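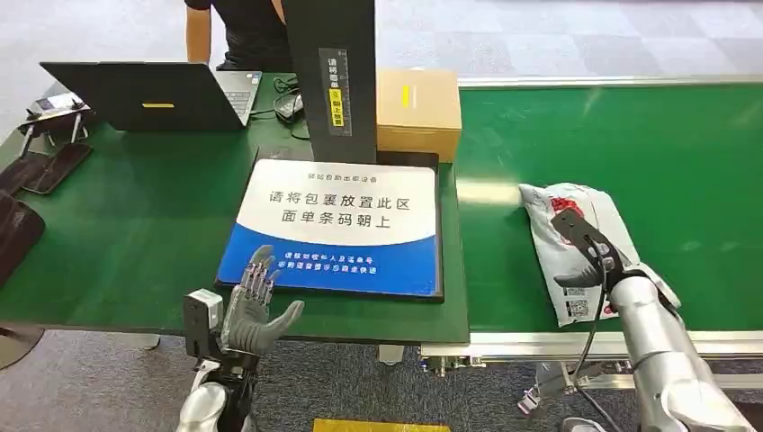
Page last changed: May 2021

Second Serve Points in Club Tennis
Project report, Faulkner group

Our project looks at the second serve in amateur tennis. On television the commentators often speak of the first serve, but our trainer at the Burndale club believes that matches at our level are decided by the second one. We wanted to check this with our own notes.

We followed the spring league at Burndale in April. In total we wrote down 696 points played on a second serve, from 17 matches. All matches were singles on clay. For every point we noted who served, to which side the ball went, and who won the point. Double faults were counted as lost points. We kept the notes in a table made with Plokiseo, which was slow at the beginning but later worked well.

In 2 matches the player who won fewer points on the second serve still won the match. Both went to a third set, and one of them was interrupted by rain. In the other matches the winner was also better on the second serve.

The direction was more difficult to judge. From the bench at the Dekard court we could not always see if the ball went to the body or to the backhand, so for 85 points this column is empty. We did not use these points in the part about direction. Most of the other serves went to the backhand, also against left-handed players.

We did not measure the speed of the serve. For the next report we would like to borrow a radar and to include the doubles matches.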